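Andthorpe, February
By the Mitell Trust press office

Mitell Trust Opens Its Interfaith Kindness Award to Small Groups for the First Time

The Mitell Trust is delighted to announce that its Interfaith Kindness Award, given each year to people of faith who have worked patiently for peace between neighbours, will this year be open to small and informal groups as well as to individuals. Nominations are now being taken at the Trust's house in Andthorpe, and we would dearly love to hear from congregations, prayer circles, temple kitchens, study groups and families who have never thought of themselves as the sort of people who win things.

For as long as the award has existed it has gone to one person at a time, and we have been proud of every one of them. But again and again our recipients have stood up on the evening, thanked us very graciously, and then spent most of their speech telling us about everybody else. One spoke so long about the women who had kept a shared meal going through a hard winter that the tea went cold on the tables (we forgave this entirely). It seemed to us, after a good deal of talking it over, that we ought to listen to what they were telling us and change the rules.

The award will carry a gift of £2000, to be spent however the group thinks best. A second gift of £1000 will go to a group whose work has only lately begun, and which might be glad of a little encouragement while it finds its feet. Neither gift comes with a long form to fill in afterwards. We ask only for a letter, of any length, telling us how things have gone.

Nominations will be read by a panel of eight, drawn from the Buddhist, Christian, Hindu, Jewish, Muslim and Sikh communities of Andthorpe and nearby Fomness, together with members who belong to no religion at all but who care very much about people getting along. The panel reads everything it is sent, and has asked us to say that spelling, handwriting and grand language make no difference whatever to its decisions. A plain account of what a group does, whom it welcomes and what has changed because of it will do very nicely.

The Trust is also pleased to share that the award evening will move this year to the Friends' Hall in Fomness, which is larger than our own front rooms and has a good flat entrance for wheelchairs and pushchairs. Doors will open at 6 in the evening, with a time of shared silence before the announcement and supper afterwards. There will be singing, as there always is, and guests are warmly invited to bring a reading or a short prayer from their own tradition if they would like to. The supper is vegetarian throughout, so that as many people as possible can sit down and eat the same food together, and anyone who wishes to bring a dish is asked to let us know beforehand what is in it.

Alongside the award, the Trust will carry on with its Fan project, in which households of different faiths invite one another home for an ordinary meal and an unhurried talk. It began very modestly and now takes in 19 households across the two towns, some of whom have become firm friends and look after one another's children, gardens and cats. New households are welcome at any time of year and need no experience of anything except putting the kettle on.
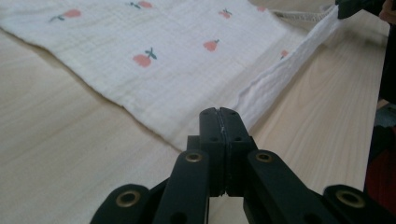

How to nominate

Anyone may put a group forward, including its own members, and there is no need to be modest about it. Please write to the Mitell Trust in Andthorpe, telling us the name of the group, where it meets, and why you think its work deserves to be better known. Letters may be in any language, and we will gladly find a reader. If you would find it easier to tell us in person, do call at the house on any weekday morning and we will write it down for you over a cup of tea.

Groups nominated in earlier years through a single member may be nominated again in their own right. Past recipients are welcome to make nominations too, and we rather hope they will.

About the Mitell Trust

The Mitell Trust is a small charity working for friendship and understanding between people of all faiths and none in Andthorpe, Fomness and the villages in between. Members of the press who would like to attend the award evening are asked to contact the press office at the Trust's house, where we will be happy to keep a seat and a plate of supper for them.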